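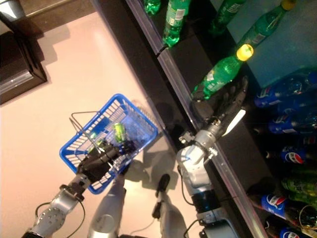 2 min read

Two-handed shelf picking: house rules for humanoids

These rules cover a robot that carries a shopping basket in one hand and takes drinks from a shelf with the other. They were last revised on 10/15/24 by Gerkska and apply to both Drindora practice stores.

Before a run

Walk the aisle and pick up anything loose. Check that arm cables can't snag on the shelf rail or the basket - a loop that looks fine at rest can catch when the arm goes up. Test the emergency stop.

During a run

Hold the basket by the handle, clear of the legs. A tilt is fine as long as the items stay in.
Close the fingers around the body of the bottle. Do not lift by the cap.
Keep the feet still while the picking arm is extended.
Pull the bottle clear of its neighbors before turning the torso.
Stay at or below 80 percent of rated arm speed. People stand more than 2 meters back.

If something drops

Stop the robot first, then go in. Log the drop on form 426, even if the bottle is undamaged.

Send questions or corrections to Gerkska, attention Gintarė Urbonaitė.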